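El turno de las camas

En Plendstead el día empieza a las siete, con café malo y una lista de habitaciones pegada en la puerta del office. Yo hice camas aquí dos veranos, hace ya unos cuantos años, y todavía me acuerdo de cómo me dolía la muñeca derecha en julio. Por eso, cuando me contaron que la residencia estaba probando brazos robóticos para estirar edredones, pedí que me dejaran volver. Quería verlo con mis propios ojos (y, lo confieso, quería ver si lo hacían peor que yo).

La residencia tiene 143 habitaciones y la empresa que lleva la limpieza, Guerra, mantiene a la misma plantilla de siempre. Lo que ha cambiado es el reparto. Antes cada persona entraba, quitaba, ponía, estiraba y salía. Ahora entra primero alguien que retira la ropa sucia y deja el edredón encima, luego trabaja la máquina, y después pasa otra persona a rematar esquinas y almohadas. Suena sencillo. La primera semana, me dicen, fue un atasco de carros en el pasillo.

Lo difícil es la tela. Una caja siempre tiene la misma forma; un edredón, nunca. Remo Gatti, el técnico que Wernley ha puesto en el proyecto, me lo explicó agachado junto a una cama: los dedos tienen que apoyarse sin clavar, dejar que la tela haga bolsa entre los dos y cerrar ahí. Si cierran antes, pellizcan aire. Si aprietan de más, arrastran todo lo que hay debajo. Y con los acolchados es peor, me dijo, con tanta costura y tanto bulto.

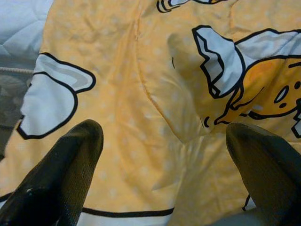 Lo que opinan las que hacían las camas

Kęstutis Krūmiņa lleva el turno de mañana y es de esas personas que no se sientan ni para comer. Le pregunté si tenía miedo de quedarse sin trabajo y se rió un poco. «Miedo, el primer mes. Ahora lo que tengo es sueño, porque entro antes para preparar las habitaciones.» Luego se puso más serio. Le preocupa que en la próxima contrata alguien haga cuentas y decida que con menos gente basta. Se lo ha preguntado a Guerra y le han respondido que no hay planes. Él lo quiere por escrito.

Sus compañeras están divididas. Una me dijo que ya no se toma nada para la espalda. Otra echa de menos terminar una habitación ella sola y cerrar la puerta – «ahora hago medias camas todo el día», así lo resumió. La entiendo perfectamente. A mí aquel último tirón del edredón me daba un gustito tremendo.

También ha aparecido una tarea nueva, la de acompañar a la máquina. Hay que colocarla junto al colchón, vigilar que no se enganche y pararla cuando se lía, que se lía. De momento se paga igual que el resto, y ese es el otro tema del que se habla en el café.
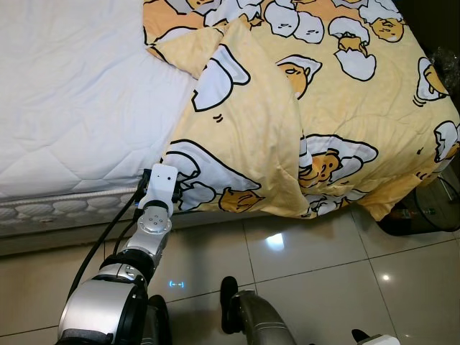

El brazo, junto al borde del colchón, y un edredón todavía por estirar.

Me quedé toda la mañana. Hubo camas que quedaron razonablemente bien y una que Kęstutis deshizo entera sin decir palabra. Gatti apuntaba cosas en el móvil. Según él, los estampados no son el problema, el problema son los pliegues gordos, esos que se levantan en medio y esconden el borde que hay que agarrar. En otoño quieren llevar la prueba a Pomelbridge, que tiene 39 habitaciones y pasillos más estrechos, y ya veremos cómo pasan los carros.

Antes de irme pedí hacer una cama, por los viejos tiempos. La 2, la del fondo, que nunca le gustó a nadie. Me salió torcida de un lado. Kęstutis la miró, tiró de la esquina y siguió con la lista.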